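## 3. Planning the equipment budget

Most papers on shared manipulation labs start once the arms are bolted down. We want to start earlier, with the shopping list, as that's where our best lessons came from (and where we had the most fun arguing). The Brernholm workspace was planned as one open room with several benches, and every choice below was made with that room in mind.

### 3.1 What we counted as equipment

Our first draft listed arms and grippers and very little else. It looked wonderfully cheap! The second draft added benches, overhead frames, lighting, storage and spare cable, and the total grew so much that we went back and rebuilt the sheet from scratch. We now sort every purchase into one of two groups: station costs, which repeat each time a bench is added, and room costs, which are paid once. An arm is a station cost. Power distribution is a room cost, up to the point where the next bench needs a new circuit, and we learned to write that point into the sheet as its own line.

Household objects get a line too. Cups, towels and small shelves are cheap one at a time, but they wear out, go missing and get swapped between benches. We set aside $300 per station per year for them and were delighted to find that this small line settled more scheduling fights than any other. When each bench has its own set, a team can leave a layout standing overnight and pick it up again in the morning.

Figure 1 gives a sense of the scale we planned for. The objects on the near table are ordinary ones: a folded green cloth, a paper cup and a faceted orange tumbler, with the two cups standing on a long white board. Robot arms stand at the workstations farther back.

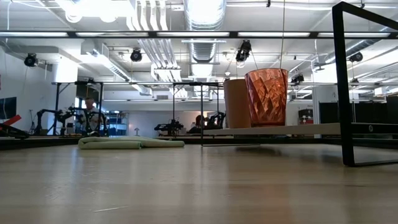 **Figure 1.** Tabletop with household objects, and workstations with black robot arms beyond it.

### 3.2 Comparing quotes

We asked two suppliers, Nasto and Tokgöz, to price the same station. Their quotes came back in very different shapes. Nasto bundled mounting hardware and a 12-month service plan into one figure, while Tokgöz listed every bracket. We ended up loving the longer quote, even though it took an afternoon to read, as we could strike out the parts our own workshop could make. The mounting kit alone came to $3,893, and cutting it paid for a good share of the shelving.

Delivery times mattered as much as price. Orders placed in November reached us in time for the spring term only when the supplier held stock locally. We now add 30 days to any quoted lead time before we promise a bench to a project.

### 3.3 Leaving room to grow

The Flendanum planning sheet, which we share with this paper, has a column for things we chose to put off. Extra grippers went there, as did a second tool cabinet. We review that column before each new order, and it's a real pleasure to see an item move across to the active list with its price and bench already worked out.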